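Rikitz Table and Dish Set

A small dining table and the dishes to go on it, sold together or one by one. We put this set together for people furnishing a first flat, a granny annexe, a holiday let or just a corner of the kitchen where somebody eats breakfast at six in the morning, and we like it so much that there's one in our own lunch room.

The table

The Rikitz table has a white marble-patterned top with fine grey veining and a glossy finish. The corners are softly rounded, so it's a square table that doesn't behave like one: you can squeeze past it in a narrow kitchen without catching your hip, and it takes four people if they're fond of each other. For two it's generous. There's room for the plates, the bread, the pot in the middle and someone's newspaper.

Pieter Van Beek drew the first version for Segers, and the shape has hardly changed. He did make the corners rounder last March after a customer with twins wrote in, and we think it's a better looking table for it!

A glossy white top brightens up a dark room no end. It also shows finger marks more than a matt one would, particularly in low sun, and if that's going to drive you mad you may prefer the matt Clalow in sand. Most marks come off with a damp cloth and a drop of washing-up liquid. Dry it afterwards with a tea towel and the shine comes straight back.

The dishes

We sell these singly, and the whole fun of it is mixing them. Start with the black round plate. It has a dark ridged rim which catches the light very nicely and makes even beans on toast look as if you'd made an effort. Then there's the pink bowl, pale at the rim with a darker pink floral pattern on the body, and the white bowl, plain and smooth inside with a quiet patterned band running round the outside just under the rim.

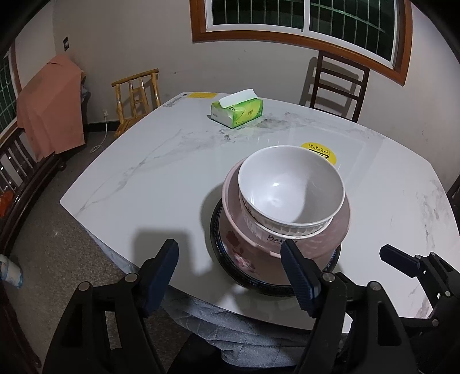 Riet Cuypers, who chooses the tableware at Lulum, wanted pieces that didn't match but looked happy together, and she tried a great many pinks before settling on this one. Her own favourite is the white bowl for soup, with the pink one kept for fruit or for the last of the crisps. I use the white one for porridge every single day and I'm not bored of it yet.

The white bowl nests inside the pink one, and both will sit on the black plate, so a place setting for one goes away as a single short stack. That's a real help if you've only got one shelf. The white bowl can lean a little when it's nested, depending how you put it down, and a nudge will straighten it. For a tall cupboard we'd stack plates with plates and bowls with bowls.

If you're buying for a family, six of each is a comfortable number and leaves you a spare or two for when the dishwasher is full. Cafés and holiday lets can order in boxes of 100, and we'll happily send a single setting first so you can see the colours in your own light. The pink is softer by day than it is under a warm kitchen bulb, and people are often surprised by how much it changes.

Looking after everything

Wipe the table with a soft cloth and keep scouring powder and wire wool well away from it. Use a mat under anything straight from the oven. Small sticky labels can be peeled off slowly from one edge, and any glue left behind rubs away with a little cooking oil.

Wash the dishes before you use them for the first time. Lift bowls apart instead of twising them if they've been stacked damp, and slip a piece of kitchen paper between them if you're packing them for a move.

Ordering

The table travels separately from the dishes and needs two people to carry it upstairs. Tell us when you order if your staircase has a tight turn and we'll send you the packed measurements so you can check first. Dishes go out the next working morning if you order before noon.

We've now sent out more than 2,000 pink bowls, and single replacements are always available, so a breakage needn't spoil the set. Write to the Lulum shop desk with the name of the piece and how many you need.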